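4.2 Holding produce in simulation

Putting groceries away is a chore most people do without thinking, and it remains a hard one for machines. We split it into three steps: pick, hold and place. This section covers the hold. Each trial loads one item from the Puda object set into the gripper with no table or shelf in the simulator, so that a dropped item cannot be caught by anything below it. We ran 400 trials per item.

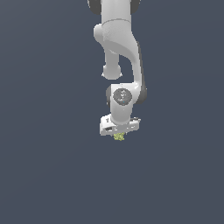
Boxes and cans gave little trouble. The Ziltix controller kept nearly all of them in the hand through the full motion, and the few failures came from items loaded off center. Soft or uneven produce did worse. Dunbar reported the same gap in her earlier shelf tests, and we used her scoring rules without change.
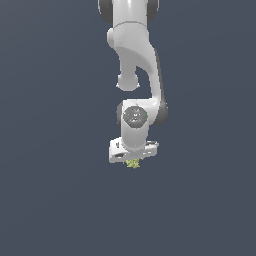

Figure 2. Hold test, uneven item.

Contact area explains much of the difference. An item with flat sides meets the finger pads evenly, while an irregular one, such as the small yellow-green object held under the hand in Figure 2, may touch at only a few points. Small items also sit close to the hand, which leaves the controller little room to correct its grip. Of 3500 produce trials, 1806 met the scoring rules. We would not call that ready for a home kitchen. Section 4.3 turns to placing.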